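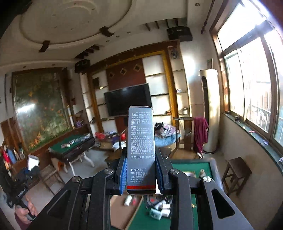 The gray box says to keep children away from it, and I agree.

3 min read

I promised my aunt that I would sort the small things before November, and now I am doing it already in June, so please be a little proud of me. She has two mahjong tables in the living room, and one of them had slowly become a shelf. Bottles, packets, boxes, everything that has no home goes on the green felt and stays there.

My method is very simple. I took a cardboard box lid and I put bottles and packets in it. Then I pick up one thing at a time and read it until I know what it is. The gray box took me the longest time. The Chinese text is small and white and there is a lot of it, with the steps for use, and then the name 北京化工厂 with the address, telephone and even fax. I like very much when a package gives a fax number. I did not open it. It will go on the high shelf in the storage room, in the Piker bin with the hard cover.

The bottles are more difficult. A label tells you something, but a plain white bottle tells you nothing, and my aunt says she will remember if she smells it. I do not think this is a safe way! We made a rule together: when neither of us can say what is inside, it goes to the collection point at Neagu Street. They take small amounts without payment.
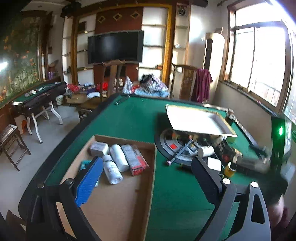 The felt is also a problem. It is a nice surface for tiles but it keeps every small mark, and I am afraid of a bottle lying on its side with a cap that does not close well. Next time I will put an old towel first. My friend Lai-ching Pan uses baking paper for this, and she throws it away after, but I find it slides too much.

I bought 100 paper labels for this work and I have written very few until now. I write the name of the thing, and the month when I checked it. My aunt wants the labels in bigger letters, so I must do the first ones again tomorrow.

If somebody knows how to clean old glue from felt, please write to me. I tried warm water and it became worse.

Filed under: Home, Sorting, Family

You may also like
Which drawer for the batteries?
The Travovano shelf, after one winter
My aunt's tea tins, part 3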